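Pliso Tile Backer Board

Pliso is a cement-coated backer board for use beneath ceramic, porcelain and natural stone tiles. It has an extruded foam core, faced on both sides with glass fibre mesh and a polymer-modified cement coating. The board is suitable for floors and walls in bathrooms, utility rooms, kitchens and conservatories. It should not be used outdoors or as a finished surface.

Product data

Product code: 3847
Board length: 1000 mm
Board width: 600 mm
Thicknesses: 6 mm, 10 mm, 12 mm and 20 mm
Edges: square cut
Pack size: 6 boards (20 mm: 4 boards)
Colour: grey

Substrates

Floors must be flat, sound and free of dust, grease and old adhesive. Timber floors should be screwed down at the joists before any board is laid. Where there is noticeable movement between joists, fix noggins first. A thicker board will not cure a floor that bends under load.

Concrete and sand-cement screeds must be fully cured. Anhydrite screeds need to be sanded, vacuumed and primed with Haslam Primer before cement-based adhesive is applied. Fill hollows deeper than 3 mm with a levelling compound and leave it to harden for the time stated on the bag.

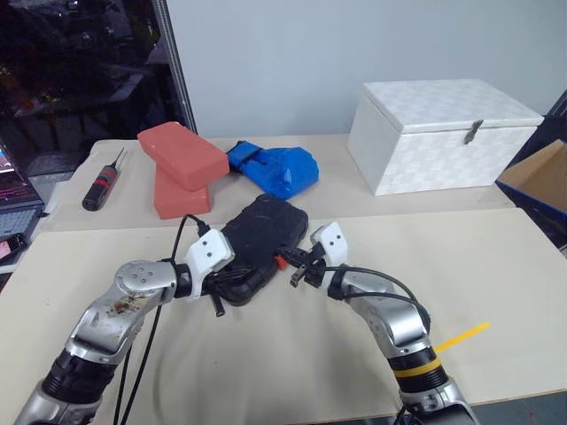

Laying on floors

Spread flexible cement-based adhesive with a 6 mm notched trowel, working on one board's area at a time. Press each board down firmly over its whole surface. Stagger the joints in a brick pattern so that four corners never meet, and do not line up board joints with joints in the floor below. On timber, add screws and washers at 300 mm centres once the adhesive has set.

Leave a 5 mm gap at walls, pipes and door frames. Cover all joints with Cernley self-adhesive mesh tape before tiling. In wet rooms, use waterproof tape and sealant at the joints, corners and screw heads in place of the mesh.

Cutting

Score one face with a trimming knife, snap the board along the line and cut through the mesh on the other side. The 20 mm board is easier to cut with a fine-toothed hand saw. Holes for pipes can be made with an ordinary hole saw.

Underfloor heating

Pliso may be laid beneath electric heating mats and loose cable. Use 10 mm board or thicker over concrete. Do not lay it above the heating element.

Storage

Store flat, indoors and off the ground. Boards stood on end for long periods may bow.

Related items

Haslam Primer, 5 litre
Cernley mesh tape, 66 m roll
Zemville washers, pack of 100, code 779

Ordering

Boards are sold in full packs only. Mixed thicknesses can be sent on one pallet. Orders placed after noon on a Friday are picked on Monday. Check boards for damaged corners on delivery and note any damage on the driver's sheet before signing.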